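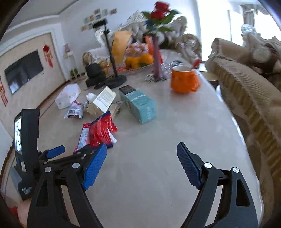
Figure 1. Long table with a pale, faintly marbled surface, set near a living-room seating area.

Unit 4: Surfaces in the Home — Selection, Wear and Care

Reading before class: the Kelemen course reader, section on hard finishes. Students who missed the July orientation should also review the glossary.

1. Scope of the unit

This unit concerns the horizontal surfaces that receive daily use in a residence: dining tables, counters, desks and window ledges. Floors are treated separately in Unit 6. By the end of the unit, students are expected to compare common surface materials, explain how each one wears, and write a basic care schedule for a client.

2. Terms

Finish: the outermost layer of a surface, whether applied as a coating or produced by polishing the material itself.
Porosity: the degree to which a material takes in liquid through small openings.
Etching: a dull mark left when an acid reacts with a mineral surface. Etching is damage to the material and cannot be washed away.
Patina: a gradual change in color or sheen through age and handling. Clients differ widely on whether it is welcome.

3. Natural stone

Marble is composed mainly of calcite, which reacts with vinegar, lemon juice and many bathroom cleaners. A sealer slows the entry of liquids into the stone but does not prevent etching. Students often confuse these two points in written work. Granite is generally harder and resists most kitchen acids, although some varieties are porous enough to stain with oil.

4. Patterned and manufactured surfaces

A veined or marbled appearance does not identify a material. Similar patterns are found on ceramic slabs, engineered stone, laminates and painted wood. A designer should ask for the product sheet before giving any advice on care.

Engineered stone combines crushed mineral with a resin binder. The resin may discolor under a hot pan, and trivets should be specified in the care notes. Laminates are light and inexpensive, but water that enters at a seam can cause swelling in the core.

5. Color and light

Pale surfaces reflect more light into a room and tend to hide dust. Dark, polished surfaces show fingerprints and fine scratches. Samples should be viewed flat, at the intended height, in both daylight and evening light. A small sample held upright in a showroom is a poor guide to the finished room.

6. Case: the Clulby apartments

The Clulby project involved 70 units furnished with one table model. Residents received no care instructions, and complaints of dull spots followed within the first year. Review the case file and consider what should have been supplied at handover.

7. Assignment

Prepare a care schedule for one surface in your own residence. State the material, or explain why it could not be confirmed. Submissions are due October 8, 2022.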